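Course Materials > Shared Robot Labs > Handout 9: Bench Rules
Reading time: 3 min

Handout 9. Good practice at a shared manipulation bench
Hoi-yan Mok, revised May 30, 2025

Read this before your first session in the Ranville lab. The rules apply at every bench. If a project sheet is stricter, follow the project sheet.

1. Floor and aisles

Tape marks the walking lines. Bags, spare cables and chairs stay off them. Check the floor before you enable an arm. 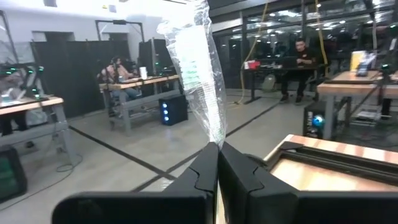 Cables are the item most often written up in February's bench checks. Route them along the bench legs and tie them at the base. A thin cable curled on the floor near a bench leg, like the one at the left, gets tied up before the next run. Hanging cables need enough slack for the arm's full reach.

2. The work surface

Set out only the objects on your task sheet. Record the start layout with form 1358 and put things back to it between runs. Drinks go on the side desks.

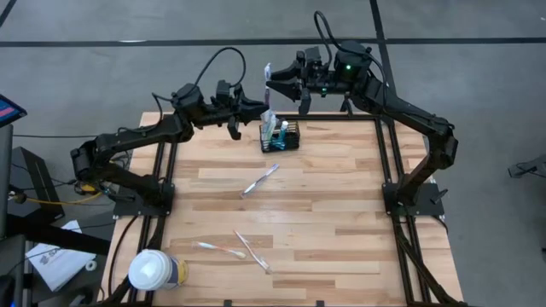 Fig. 2. Toothbrush task, one brush in the right gripper. Note the coffee cup on the front-left corner.

3. Soft packaging

Clear film is hard to grip and hard for cameras to pick out. Use the slow speed setting for any bagged item, and stop the arm before reaching in to free a snag.

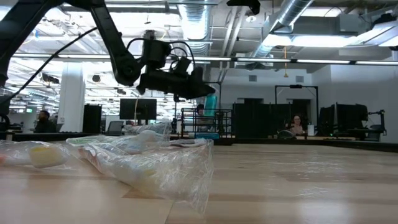
Know who is near you before you start. Say "arm live" loud enough for the next desk to hear. In an open room with people seated at desks beyond the table, as here, that means looking up from the bagged goods first. Report any contact on form 2228, even if there was no damage.

Comments

kamitz_lab: Is form 2228 for near misses too?

H. Mok: Yes, same form.

Sarantis: Section 2 should say where the blank forms are kept.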